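Senbridge table notes – README

Version 5, 2021-01-08. Kept by Birdie Begay.

Covers clearing small things off a pale wood-grain table. The old notes call the surface "neutral". I doubt it. Grain shows, and so does glare.
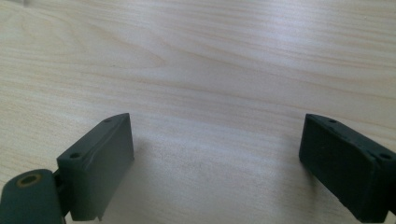

Labels are by Wálter Agudelo. I rechecked 50 and would argue with a few – "tidy" is a matter of taste.
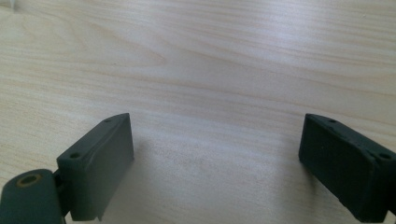 Bags and blister packs are listed apart. Don't trust the folder names.

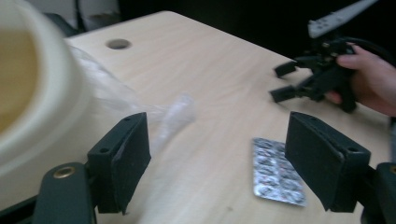 Are the pills identified?
None are, and the foil print shouldn't be used to guess.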